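Nettoyer et trier les briques de construction sur le plan de travail

Chez nous, le grand lavage des briques se fait en février, quand il pleut trop pour sortir et que la caisse de jeux commence à coller aux doigts. J'ai mis du temps à trouver une méthode qui me convienne, alors je vous la donne telle quelle !

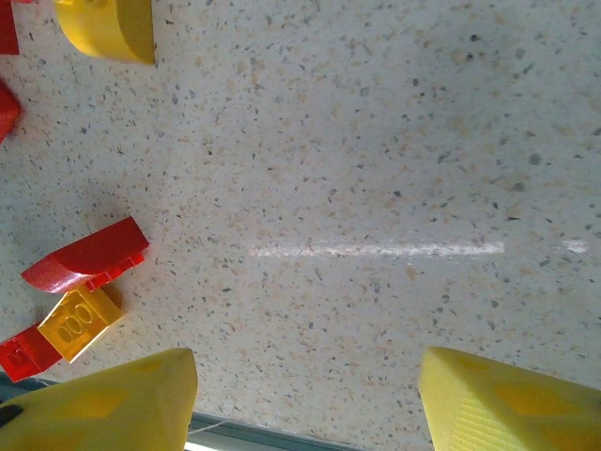
Première chose, je travaille toujours dans la cuisine, jamais sur le tapis du salon (j'ai perdu trop de petites pièces comme ça). Passez un coup d'éponge sur le plan de travail et séchez bien. Si le vôtre est moucheté, méfiez-vous des toutes petites pièces beiges ou grises - elles disparaissent complètement dans le motif. Moi, je pose un torchon uni pour celles-là et je laisse les grosses briques de couleur à même le plan.

Ensuite, le lavage. Une bassine d'eau à 30 degrés, un peu de liquide vaisselle, et on brasse à la main. Pas plus chaud, sinon le plastique risque de se déformer. Je laisse tremper 16 minutes, le temps d'un café et de deux ou trois messages, puis je frotte les creux avec une vieille brosse à dents. Retirez avant tout ce qui porte un autocollant ou contient une pile !

Pour le tri, mon ami Gadisa Belay ne jure que par les formes. J'ai essayé, j'ai tenu une soirée. Je préfère commencer par les couleurs : les rouges d'un côté, les jaunes de l'autre, et seulement après je sépare les pièces courbes des droites. Avec des enfants, c'est bien plus facile à faire respecter.

Côté séchage, étalez tout en une seule couche, les creux vers le bas, et retournez les pièces au bout de 2 heures. Je laisse ensuite la nuit entière - une brique rangée humide, ça sent vite le placard fermé.

Il ne reste qu'à ranger. J'utilise des sachets en filet, 100 pièces environ... non, je ne compte pas, je remplis jusqu'à ce que ça ferme ! Les sachets vont dans la caisse, les pièces bizarres dans un bocal à part, et le bocal reste sur l'étagère du haut jusqu'à la prochaine construction.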